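Six weeks of buns

June 20, 2024

I promised in January that I would write more often on this blog, and then I started the new job in Hundville and wrote nothing. So now I try to repair it a little. Some of you asked me what I do all day at Londgate, and my mother asked it too, so I will explain it as for my mother.

I collect demonstrations. A demonstration is one time of doing a task with the two arms, from the start position to the end, while the computer records the cameras and all the joints. I move the arms myself by holding two smaller arms, and the big ones follow my hands. Later, other people in my team train a model on these recordings, and the model tries to do the task alone. My part finishes before theirs begins, but they sit behind me, so I hear very quickly if my data is bad.

The project is called Trosora and it is about kitchen work. At this moment my task is steamed buns. Buns go between a plate and a steamer, and there is a glass lid which must be handled with the other arm. When I read this in the plan for the first time I thought, this is one afternoon. I am now in week six.

The first difficulty is that a bun is soft. If I close the fingers with the same force as for a cup, the bun gets two deep marks and it keeps them. If I close too gently, it slides out when I lift. There is a good amount between these two, and I had to learn to find it by looking only, because my small arms give me no feeling of force. In the beginning I watched the fingers. Now I watch the skin of the bun, and I stop when it starts to move inward.

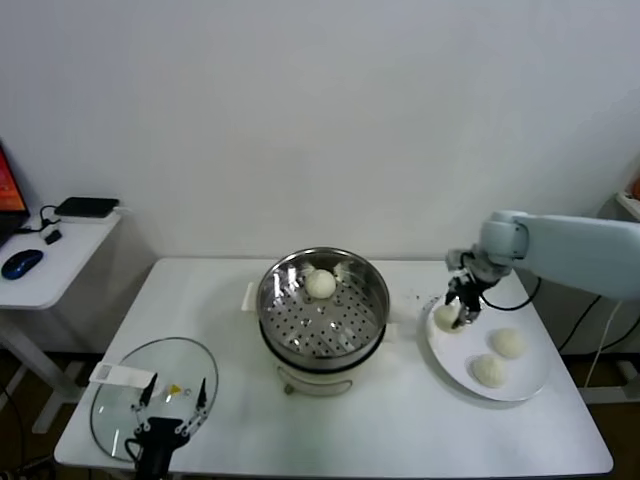 The second difficulty is myself. After up to 100 demonstrations in a day I become very regular. I take the buns always in the same order, I approach always from the same side, and my pauses have the same length. It feels like skill, but for the model it is a poor meal. It learns my habit and then it is lost when the plate stands somewhere else. So we have a paper with 15 starting layouts, and I must change to the next one after every 4 recordings. I also make small mistakes on purpose, for example I stop a little beside the bun and then correct. These recoveries are worth a lot, my colleagues say, and I believe them, although it still feels strange to be paid for missing.

What do I throw away? More than I expected. If I hesitate for a long time in the middle, I delete it. If a bun falls on the floor, I delete it. If a bun rolls but I catch it again in a calm way, I keep it. I write one line of notes for each session, and I wish I had done this from the first week, because some of my early recordings have a wrong layout number and I had to watch them again one by one.

The target for this task is 600 good ones, and after that I will go to the next task, which has to do with towels. I have heard that towels are worse.

If you do similar work, I would like to know how you rest your wrists. I use a pillow under the left elbow and it helps somewhat. The right one I have not solved yet.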